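Print this page | E-mail this page

A day at the Vestov open day, with some notes for those who want to go next year

I had wanted to visit Vestov for a long time. The company makes bread ovens and small mills for bakeries, and our own bakery has used one of their mills since before I came to work there. Once a year they open the doors to customers and to people of the town. This year it was Mon 2 June, a strange choice for an open day, but for bakers Monday is often the free day, so I think they know their customers.

I went together with Donal Mac Suibhne, my colleague from the night shift. We took the early train and then bus 19, which stops at the factory gate. If you come by car, the parking is on the grass behind the warehouse, and it was already quite full when we arrived.

Registration

At the door you get a paper badge and a sheet with the program. The sheet had a small map, but the map was printed with north at the bottom, and we walked first to the loading docks. A friendly man from the paint department brought us back to the right place. Coffee was free. There was also a basket of rolls baked in the hall that morning, with a good crust and a little too much salt for my taste. Donal ate three.

The welcome talk was given by Cormac Daly, who leads the customer service. He spoke for a short time, and I was grateful, as I had slept only a few hours. He told us the history: the founder repaired farm machines, then a baker asked him for a mill, and then the baker's cousin asked for one too. The oven business came much later. He also said that they still keep spare parts for the oldest mills. I wrote this down with two lines under it, for our mill is one of the old ones.

The mill hall

For me this was the best part of the day. They had opened up three mills so that you could see the stones. I have cleaned our mill many times but I had never seen the lower stone taken out completely. The woman who was showing it let us touch the grooves and explained how they must be dressed when they become shallow. She said most customers wait too long. When the flour comes out warm to the hand, you have already waited too long.

I asked her about rye. Our rye flour has been uneven since the winter, sometimes fine and sometimes almost like bran. She asked how we store the grain, and I said in the back room next to the proofing cabinet. She made a face. The grain takes moisture from the air there, and then it smears on the stone instead of breaking. So now I have a conversation to make with my boss.

There was a comparison table with flour from the same wheat, milled slow and fast. You could put your hand in both bowls. I could feel a difference but I could not say which one was better, and Donal chose the wrong one with great confidence.

They sell a small mill for restaurants, named Flarkine, at a price of 3172 without tax. It is a pretty machine and very quiet. For a bakery of our size it is too small, but I saw two people from hotels filling in the order form.

The baking demonstration

At eleven there was baking in the big hall. The oven was the new model, the Ellura, with 5 decks and a stone floor in each. In the brochure they write that the heat is the same in every corner, and every brochure says so. But the baker did a fair thing: he loaded white loaves in all the decks, without turning them, and put them out on a table in the order they came. The loaves from the top deck were a bit darker on the left side. The others were very even. He did not hide the dark ones, and when somebody asked, he said the top deck always needs some learning.

What I noticed more was the steam. In our oven the steam comes with a bang and then it is gone. In this one it comes slowly and stays, and the cuts on the loaves opened very nicely. I asked how much water it uses and the baker did not know, but he took my e-mail address and promised to send the answer. I will write it here if it comes. 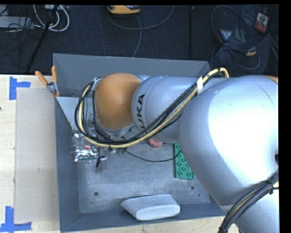 Lunch and the Mohamedi stand

Lunch was soup, cheese and of course bread. We sat outside on benches by the canal. It was a little windy and the napkins flew away, but after a morning in the halls the air was welcome.

Beside the benches some suppliers had their stands. The most interesting for me was Mohamedi, a family firm that grows and cleans old wheat varieties. They brought 18 kinds of grain in small glass jars, each with a handwritten card. The father does not talk much, but the daughter can talk about one ear of wheat for a quarter of an hour - and I listened to all of it. She gave me a small bag of emmer to try. She warned me that the dough does not like long kneading and that I should use less water than I think. I tried it at home the next weekend, used too much water anyway, and got a flat bread with a very good taste.

The afternoon

In the afternoon you could choose between a talk about energy costs and a tour of the workshop where the oven doors are made. Donal went to the talk. He says it was useful but that the room was too warm, and I suspect he slept for part of it. I took the tour.

The doors are bent and welded in one long room with high windows. It was loud, and the guide had a soft voice, so those of us in the back did not catch much. I understood that the glass comes from outside and that the seals are cut in the same building. One visitor wanted to know why a replacement seal costs so much, and several people nodded. The guide answered that the price is under discussion. I have heard this sentence before in other companies, but let us hope.

Children were welcome the whole day. They could make a small braided loaf and take it home in a paper bag. On the bus back there were many such bags, and the bus smelled wonderful.

Practical notes

Entrance is free, but you must register by e-mail before. The form asks for a company name; private persons can leave it empty.

Wear closed shoes. They do not let you in the workshop with sandals, and I saw one lady turned away at the door.

Go to the mill hall first. After lunch it was so full that it was hard to get near the stones.

The last bus to the station leaves soon after closing. The next one comes an hour later, and there is no café near the gate.

Vestov will also hold a course on dressing mill stones in September, two days, for customers only. I have put my name on the list. If my boss agrees to pay, I will write about it too, and if he does not agree I will probably go in my holidays.

Print this page | E-mail this page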